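4.3 Setting up the tip transfer task

Use this section when your team is ready to run the Prollex arm on the Plulten bench kit. Allow one lunch period for the first set-up.

Before you start

You need two tip racks, the club laptop and the team's task file. Check that the arm has been homed (section 4.1) and that the speed limit is set to 400 or lower.

Caution: Keep hands off the board whenever the arm is powered. Tie back long hair and tuck in lanyards.

1. Set the wooden board on the aluminum rails and push down on each corner. If it rocks, take it off and try again.

2. Place the source rack under the arm and the target rack near the centre of the board.

3. Open both lids fully and lay them flat, pointing away from each other. A half-open lid will catch the fingers.

4. Load the task file and choose Teach. Jog the gripper down to the first tip slowly — the last bit of travel is where most teams bend one.

5. Save the point, then raise the arm before moving sideways.
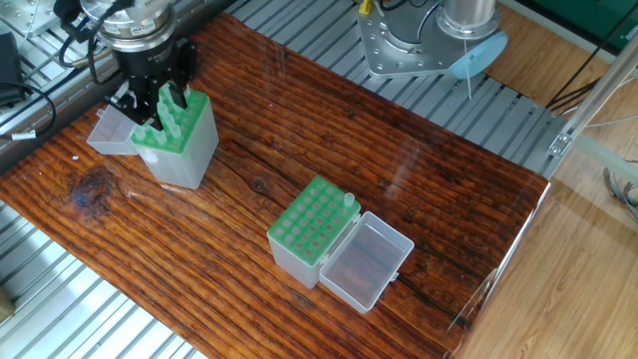
6. Teach the first hole of the target rack the same way. The Vörös plug-in fills in the other holes from the rack pattern.

7. Run one tip at half speed with a teammate at the stop button.

Note: Error 44 means the fingers closed without gripping anything. Lower the pick height by 2 mm and run the same tip again.

Note: Teams entered in the Prusden Challenge must teach their own points. Copied point files are not accepted at check-in.

When you finish, park the arm, close the lids and sign the bench log. Racks go back in the cupboard by Friday.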